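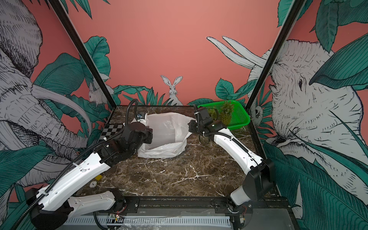 PRE-RUN SAFETY CHECKLIST: TWO-ARM TABLE
Bench name: Wuvo. Revised in June, again.

Go through it from the top. Initials in the margin, comments below the item. "Fine" is not a comment.

1. Bases and rail
Both arm bases tight on the front rail. Push each one sideways with your palm.
Comment: Left one passed. Right one passed on the second try, after a quarter turn on a bolt that three people had already initialed.

2. Cables
Corrugated conduit has slack at the wrist and can't snag on the elbow. Cable ties present and closed.
Comment: Slack is generous. We overcorrected after the Ploler build, where it was not.

3. Exposed boards
No loose screws, coins or coffee near the circuit boards by the bases. Covers still wanted.
Comment: Covers have been "printing" for 23 sessions.

4. Calibration card
Checkerboard flat on the table, left side, and out of the arms' way.
Comment: OK. Please stop using the back of it for phone numbers.

5. Bag task, slow speed only
Start at item 1025 in the run log. Keep hands outside the posts while either arm is powered. One person on the stop button, doing nothing else.

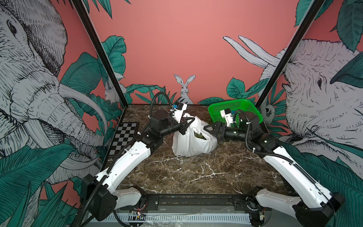 Stay at slow speed until both grippers have let go and both arms are parked. Thin plastic gives very little warning before it tears, and the person who reaches in to rescue the vegetables is the person this checklist was written for.
Comment: Reached in. Have been spoken to. Will eat the chard.

6. Gripper fingers
Check tips for burrs with a cotton swab, power off. A snag on the swab means a snag on the bag.
Comment: One burr, right gripper, filed down. Swab retired with honors.

7. Wrist cameras
Brackets snug, lens clean, live picture on the monitor from both sides. 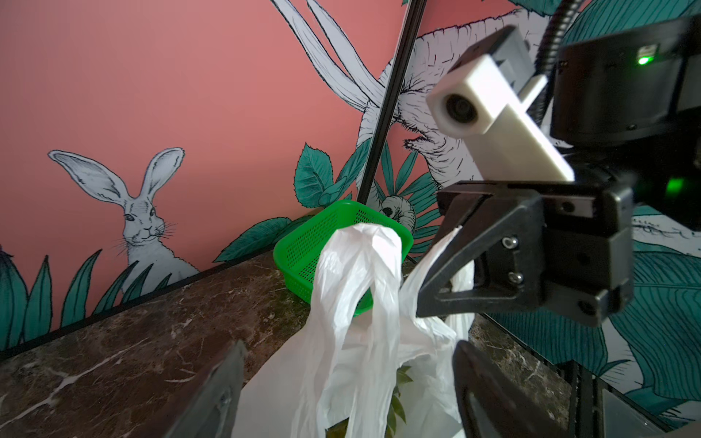 Montes Shared Workshop / Automation Bench Group

Comment on 7: Both feeds up. Hex screws checked by hand, no wobble.

8. Stop button
Press it mid-move, twice. Arms must hold where they are.
Comment: Held both times. Logged as test 234.

9. Shutdown
Arms parked, power off at the wall, produce back in the fridge marked Stulludard.
Comment: Fridge is full. See chard.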